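Kirwood students take on the bin-picking challenge

Sorting a box of odds and ends is a job most of us put off until the drawer won't shut. For the robotics club at Kirwood College it has become the most popular way to spend a lunch break, and in February the club will find out how its robot compares with the rest when it enters the Kastotora Challenge.

The rules fit on one page. Each team's robot faces a bin of everyday objects it has to pick out one at a time and set down outside the bin, with nobody touching the controls once the clock starts. Teams get 132 seconds per round. Points are given for every clean pick, with a bonus for objects the judges class as awkward, and the top score over all rounds is 1000.

The Kirwood team has named its entry Mondo. The arm is a KUKA, and the students have been working on what goes on the end of it and on the software that tells it where to reach. Ada Parisi, who teaches engineering at the college and runs the club, says the second part has been the real eye-opener.

"They came in thinking the arm would be the hard bit," she said. "Then they spent three weeks on a spoon! You and I see a spoon and pick it up. Mondo has to work out where the spoon ends and the next thing begins, and which way round it's lying, and whether there's room to get in beside it without bashing the wall."

The practice bin is stocked from kitchen drawers, pencil cases and toy boxes, and the contents change whenever the students feel the robot is getting too comfortable. The yellow rubber duck has stayed in through every change. It has quite a following, and there was a proper cheer from the back of the room the first time Mondo lifted it out and put it down the right way up.

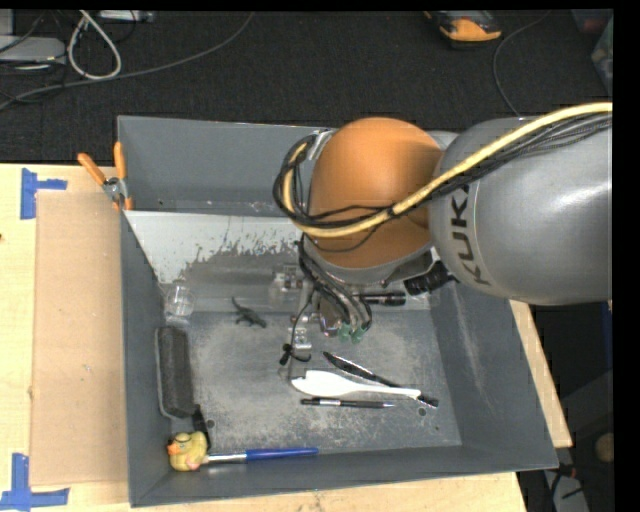 Scores so far

Mondo's first full practice round earned 115 points, most of them from one lucky run of easy picks. The team's best is now 63 points higher than that, and the students reckon there is plenty more to come once the arm stops going back to check spots it has already cleared.

Anything long and thin is still a headache, especially when two or three pieces are lying together. Clear plastic is another, as the software sometimes looks straight through it and decides that part of the bin is empty. One group is rewriting the part that chooses which object to go for first, and another is trying out softer fingertips cut from old bicycle inner tube.

Students from the younger years have been dropping in to watch, and several have stayed on to help with testing, which mostly means mixing up the bin and writing down what happened. Karras, an engineering firm in the town, is paying the entry fee and the coach fare.

The club meets in the engineering workshop at 12.40pm and new members are welcome, with or without any experience of programming. Donations of small household objects are welcome too. Please leave them at reception, marked for Ada Parisi. No glass and nothing sharp.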